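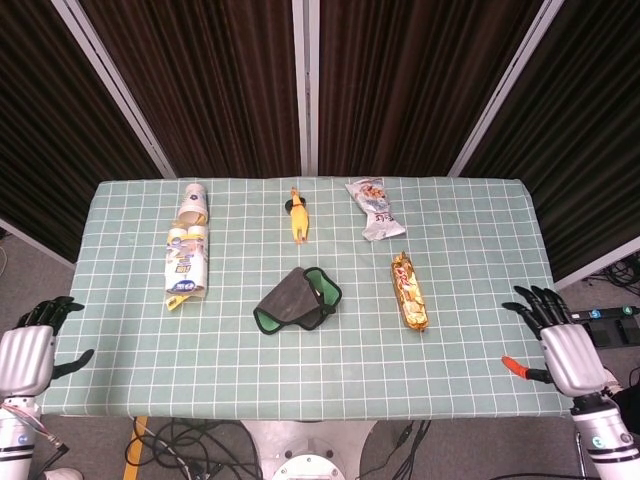 Ritu Garg wrote:
I'd give it ten more years before I trusted one with my kitchen table, and I say that as somebody who would dearly love to never clear it again. My kids leave wrappers and toys all over the thing, and half of what I do is deciding, you know? Trash, keep, whose is it. Picking it up is the easy bit.

Bisht_fan wrote:
Ritu, I'm going to disagree with you there, kindly! The picking up is still the hard part. At the shop we looked at a Zarkano arm for putting parts in bins, and it was lovely with boxes, but give it a soft bag and it would fuss and fuss. A sleeve of paper cups is a tough one too, if you squeeze like I do.

unness507 wrote:
You're both a bit right, I think. My brother-in-law's place has had a Famemar sorter since July and he says it gets through 400 pieces a shift with 2 stops or so, which is better than I'd manage after lunch. But those are all the same piece. A table at home is never the same twice (ours certainly isn't).

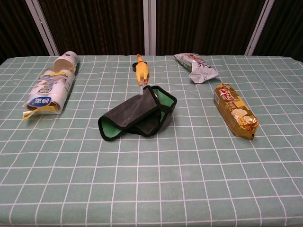 Chicken, pouch, gold-wrapped biscuits and the rest, on the green cloth

Ritu Garg wrote:
See, I look at that and think it's tidier than my house has been in 14 years. Would it know to leave the pouch alone and throw out only the empties? I'd have to pick up the silver bag myself to tell you if there's anything in it.

Bisht_fan wrote:
Fair point, and I'll give you the empties. I still say the foil is going to slip before anybody gets to worry over what's trash. Has anyone here tried one on dish towels? My wife wants to know before she'll let me spend a cent.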